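# Stitching practice is back at the Ovden room

The suturing practice hours at the Ovden skills room are on again, and I went along in October to see what's changed. Short version: new pads, a better sign-up sheet, and a lot more time spent on the first stitch than I remember from last year.

If you've never been up there, the Ovden room is on the second floor of the Marulanda building, past the vending machine that only takes coins. You go in, you sign the sheet, you put your coffee on the windowsill (no cups near the pads, please, they mean it), and then you wait your turn and watch the screen. There were 11 of us on the sheet this time. A few were residents, a couple were nurses who assist and wanted to see the stitches from the other side, and one was me, who writes this newsletter and has the hands of somebody who can't thread a sewing machine.

Yaneth Cuervo runs the hours. She's been teaching closure for years, and she has strong feelings about thread. Give her half a minute and she'll tell you all of them!

The big item first. The room got $1000 from the Budel fund for supplies, and nearly all of it went into practice pads and suture. The old pads had been stitched and restitched until they were mostly holes, and you'd pull a stitch snug and feel the whole line give. The new ones come from Fleltitz and they're a good deal firmer. I poked one with a finger before anybody could stop me and it pushed back nicely.

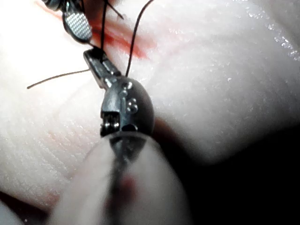 *Black suture over the pale pad, two instruments nearly touching.*

So what do you do for an hour with a pad and a piece of thread? More than I'd have guessed. Yaneth splits the time in two. The first half is all handling – pick the thread up, pass it across, let go, take it back – and you don't tie a thing. People grumble about this part every time, me included. You want to get to the knots, the knots look like the fun bit. But then you try to hand a strand from one grasper to the other without letting it sag or twist, and fifteen minutes have gone and you've got a loop lying on the pad where you didn't want a loop.

The jaws are tiny, that's what got me. On the screen they look huge, all that shiny metal, and then you glance over and remember you're working in a space you could cover with a cookie. One of the residents told me she still catches herself reaching too far on her first few tries of the evening. I reached too far on all of mine.

Yaneth's rule for the handling half is that the thread should never be a surprise. You should know where both ends are before you move either one. She says it quietly, usually when she's standing right behind you and you've lost track of both.

She also wants people to stop grabbing the thread any old place. Hold it close to where you're working and you have control, hold it way out at the end and you're flying a kite. I wrote that down word for word. She was pleased about the kite one and used it again later on somebody else.

The second half is closing. There's a line in the pad, you bring the two sides together, and you try to keep your bites even. That's the whole assignment. It sounds like hemming a pair of pants, and my neighbor who does alterations would say it basically is, only she gets to use her fingers.
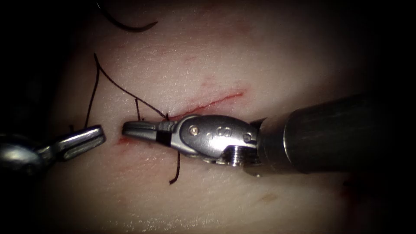

What trips people up, going by the ones I watched, is tension. Too loose and the sides don't meet. Too tight and the pad puckers up like a drawstring bag, and then the next stitch is sitting in a wrinkle. Yaneth would much prefer you go a little loose early on and snug things up as you get a feel for it. The new pads help here, or so everybody told me. They don't tear if you pull a bit hard, so you can go back and try the same stretch a second time and learn something from it.

There was a nice moment when one of the nurses, on her first ever turn, laid down a pair of stitches so tidy that the next two people in line asked if they could skip her place on the sheet and come back after a break. She said it was from years of cross-stitch. Could be! There's a whole other newsletter item in how many people in this building do needlework and don't mention it.

My own turn was seven minutes long. I'd like to report a closed line. I can report one stitch, on a slant, and a tail of thread that somehow ended up on the wrong side of everything. Yaneth looked at it for a bit and said the spacing was good. There was only the one stitch, so I'm not sure what it was spaced from, but I'll take it.

I asked her afterward what she'd want new people to bring, and the answer was pretty much patience and short sleeves. You don't need to buy a kit. You don't need to have watched anything beforehand, although she keeps a folder of clips she likes, and she'll send it around if you ask. If you do practice at home with a needle driver and a scrap of something, she asks that you go slowly and work on getting the same stitch over and over, and save the fancy knots for later.

A couple of housekeeping things that came up while we were packing away:

- Used pads go in the gray bin under the counter. The new ones are good for several rounds, so check with Yaneth before you toss one.
- Thread ends go in the little dish. They were getting onto the floor and then onto people's socks.
- If you sign up and can't come, cross your name off. There's a waiting list now and it's longer than the list.
- The windowsill is still the place for cups. Lids on.

We also have a running stitch tally on the whiteboard, which started as a joke last spring and has stuck. It stood at 164 when I left, mine included. I did ask whether a crooked one counts, and the room voted yes, kindly.
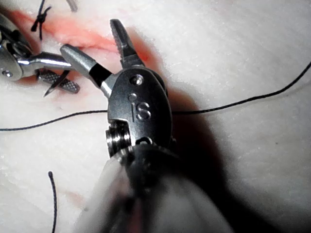

**Deisy Valderrama** | Notes from the second floor

One more bit that didn't fit above, on where the hours go from here.

Yaneth would like to add a second slot, earlier in the afternoon, for people whose shifts keep them from the evening one. The room itself is free then, so it's mostly down to whether enough names turn up. If you'd use an afternoon slot, put your initials in the margin of the sheet and the time you could get there. She's not asking for a promise, only an idea of how many pads to set aside.

She's also thinking about a short session just on watching. I wasn't sold on this until she walked me through it. You sit with one person's turn on the screen and talk about where the thread is going, how wide the jaws are open, which side is holding and which side is free, and you don't touch anything yourself. She reckons people learn a good third of closing that way, and I have to say I picked up more from the turns before mine than from my own. By the time I sat down I knew what I was meant to do. My hands just hadn't been told.

There's some talk of mixing up the pads too. Fleltitz has a softer type in the catalog and a couple of the residents are keen to try it – the firm ones are forgiving, and they'd like something that isn't. Yaneth wants to get through the current stack first, and there's a bit of the Budel money left over if it comes to that. She'll have samples out on the counter if the company sends any, and you're welcome to poke them (ask first, I got a look).

Sign-up is on the clipboard outside the Ovden room, same hook as before. The pen has been stolen again, so bring one. Beginners get the early places on the sheet so they don't have to follow the cross-stitch lady, and anybody who just wants to stand at the back and watch can walk in without signing anything. I've put my name down for the next round, and I'm hoping for two stitches.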